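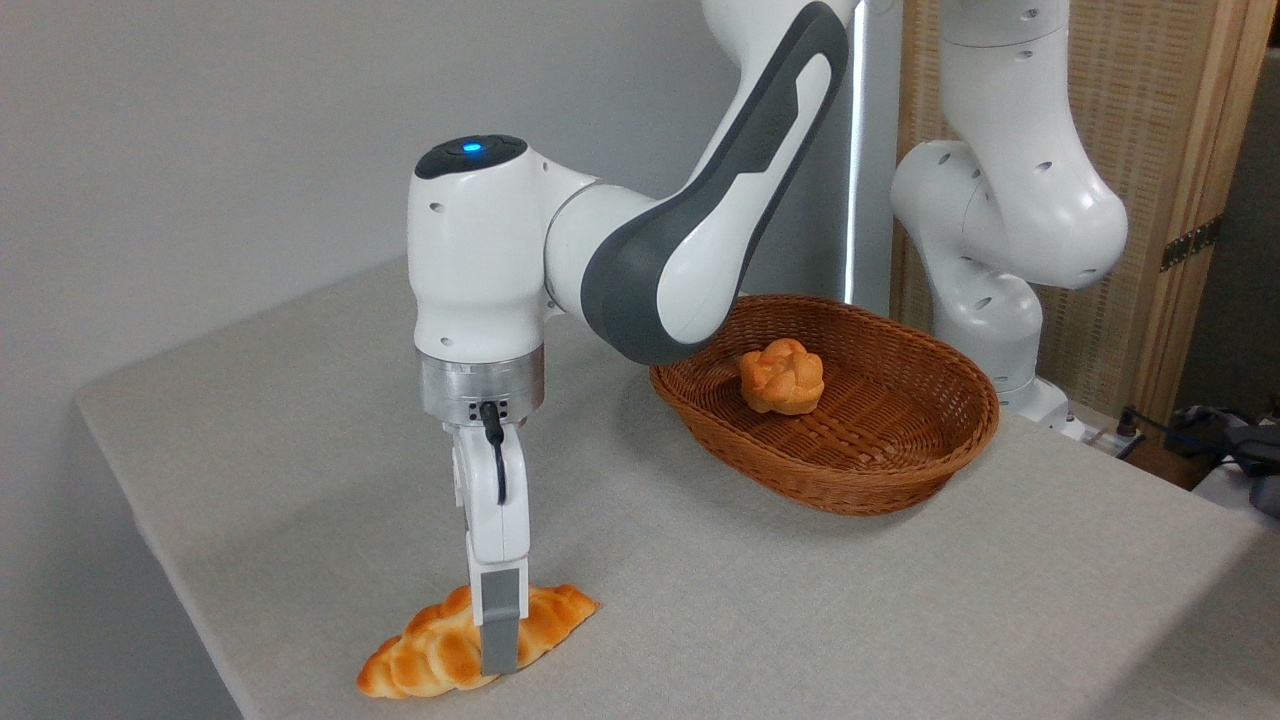
A morning at the Clarlow bakery open day
Last updated: July

Print this page | E-mail this page

I had been meaning to go to the Clarlow open day for years, and this time I finally got up early enough. The doors opened at 7.30 and there was already a queue down the side of the building, all the way back to the bike racks, with the smell of baking drifting over us the whole time. Torture on an empty stomach!

They take you round in small groups, starting in the flour store and working forwards to the shop. Clarlow has been baking on the same site for 86 years and the oldest oven is still going — a great iron-fronted thing called Grorero, which gets its own name plate and a good deal of affection. We stood in front of it far longer than the timetable allowed.

My favourite part was the shaping bench. I have plaited bread at home plenty of times and it always comes out fat at one end, so I asked far too many questions. The trick, apparently, is to start in the middle and work out to each end, then turn the whole thing round and do the other half. The baker had a four-strand plait done in the time it took me to find my glasses. We each had a go afterwards. Mine leaned badly to the left, but it held together and I was absurdly proud of it.

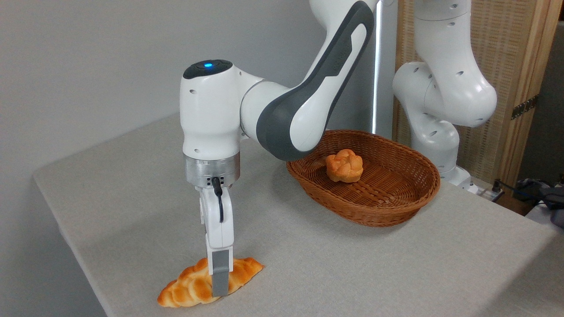

A good plait should taper neatly at the ends, and the colour matters just as much: deep brown on the ridges, paler down in the creases where the strands meet. They glaze theirs with egg 2 times, once after shaping and again just before the oven, and I have done it that way ever since. It makes such a difference to the shine.

There was a talk on baskets too, which I nearly skipped and am so glad I didn't. An oval wicker one with a low rim suits rolls and small buns very well, as you can reach in from any side (and it looks lovely on a breakfast table). I came home wanting three.

The tour finishes in the Cù tea room across the yard, where there was soup, butter in big dishes and as much bread as you could manage. They had 147 visitors by noon. Parking is tight, so take the bus if you can — the number 4 stops right outside the gate. Bring a bag for the shop, and go early if you want a seeded loaf. I got the last one.

Print this page | E-mail this page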